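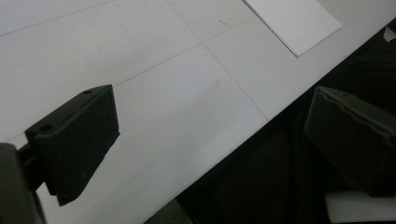 Cartoons are just lots of drawings, one reader wrote to me, so why do they take years to make? Great question! I used to wonder the same thing, so let me tell you how it works.

How does a drawing move?

It doesn't! Your eyes get tricked. If you see lots of pictures very fast, and each one is a tiny bit different, your brain joins them up into one smooth movement. Many cartoons show 12 new drawings every second. My favorite bit of Flimside, the one where the owl sneezes, lasts 16 seconds – so that's 192 drawings for one sneeze!
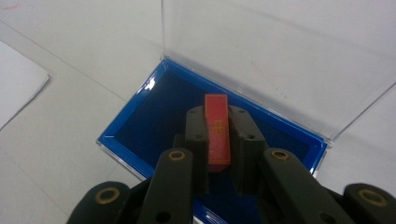 Who talks first?

I always thought the artists drew the mouths and then the actors tried to match them. Nope! Usually the voices come first. The actors read their lines into a microphone (sometimes all alone in a little room, pulling very silly faces), and the artists listen over and over and draw mouths to fit the sounds.

Try it yourself

Grab a pad of sticky notes and a pencil. Draw a ball on the bottom note, then trace it on the next one up, but move it a little. Keep going until you get bored, then flip the whole pad with your thumb.

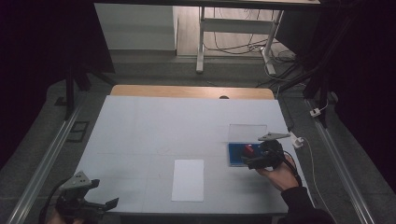

My first ball looked more like a potato, and it bounced right off the page, but I loved it anyway. Press lightly with your pencil and leave the background out until you've got the hang of it – you can add a tree later.

We use cookies to remember your settings. Accept | Manage

Related
What does a movie director do?
Kurncombe: the cartoon town with no roads
How movie music gets made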